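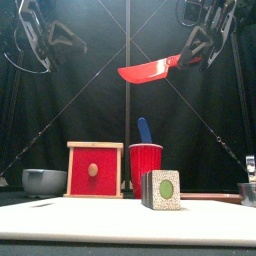
Drapes sold as black differ in how much light they return, and the difference matters in small theaters where the rear curtain sits close to the acting area. This report compares three black fabrics as candidates for the rear drape of the Gbeho student theater. A single piece of cloth also changes in appearance along its own height and width. The curtain behind the white cutting board is slightly blue-gray and brighter near the top center, and nearly black toward the bottom and sides, with soft vertical folds running through both areas. A swatch card laid flat on a desk does not show this. The test method was therefore designed to measure cloth both flat and gathered.

Project group: Ita Tierney, Fuseini Kwofie, Yaa Ansah
Advisor: Obed Ankrah
Submitted 2021-09-12

1. Background

The existing rear drape was hung in December. It is a polyester serge with a slight sheen. Under side lighting the upper third turns gray, and the bar pockets become visible from the rear seats. The theater asked for a replacement recommendation covering reflectance, behavior in folds, and weight on the batten.

A fabric returns light in two ways. Part of the light is scattered in all directions by the fibers (diffuse reflection). Part is returned near the mirror angle by smooth fiber surfaces (specular reflection). Pile fabrics such as velour trap light between upright fibers and tend to be low in both. Woven fabrics without a pile depend more on yarn finish.

2. Materials

Sample A: wool serge, supplied by Plustden.
Sample B: cotton velour, supplied by Driris.
Sample C: polyester serge, cut from the hem allowance of the existing drape.

All samples were trimmed to a width of 40 cm for the flat test. Longer pieces of the same cloth were used for the gathered test, pleated by hand and stapled to a batten at 100 percent fullness. Samples were brushed downward before each reading. Sample B was also read with the pile brushed upward.

3. Method

Each sample was hung in a darkened storeroom. A single lamp was set to give 1,000 lux at the sample surface, checked with a handheld meter before each run. A spot luminance meter was placed on the sample's center line, at the same height as the reading point.

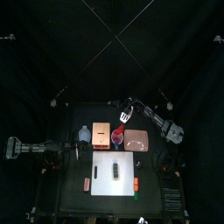
Readings were taken with the lamp close to the meter axis and again with the lamp moved to 70 degrees from the sample normal. The second position approximates a boom light at the side of the stage. A matte white card was read in the same place before and after each sample, and the sample reading was divided by the mean of the two card readings. Where the card readings disagreed by more than the meter's stated repeatability, the run was discarded. Two runs were discarded, both early in the session while the lamp was warming up.

For the gathered samples, separate readings were taken on a fold crest and in a fold valley.

4. Results

Flat, frontal light: B was darkest, A second, C brightest. The gap between A and B was small. The gap between A and C was larger than expected, given that both are serge weaves.

Flat, side light: C rose sharply. A rose slightly. B with the pile down was almost unchanged, but with the pile up it read darker again.

Gathered: valleys were darker than crests in every case. The crest of C under side light gave the highest reading in the project. On B the contrast between crest and valley was hard to see by eye, although the meter separated the two.

5. Discussion

Fullness hides seams and darkens the average surface, but on a cloth with sheen it also produces bright vertical lines. Adding fullness to the existing drape would not fix the complaint from the rear seats.

Pile direction has to be the same on every panel. Theophilus Sarpong, who runs the sewing room at Trilatholm, confirmed that panels cut in opposite directions show as a visible step once they are lit.

Velour is the heaviest of the three and collects lint. The load on the rear batten was not tested and should be checked before an order is placed.

6. Recommendation

Sample B, hung with the pile running up, if the batten rating allows it. Otherwise Sample A. Color fading and flame retardant treatment were outside the scope of the work, and the treated version of either cloth should be measured again by the same method.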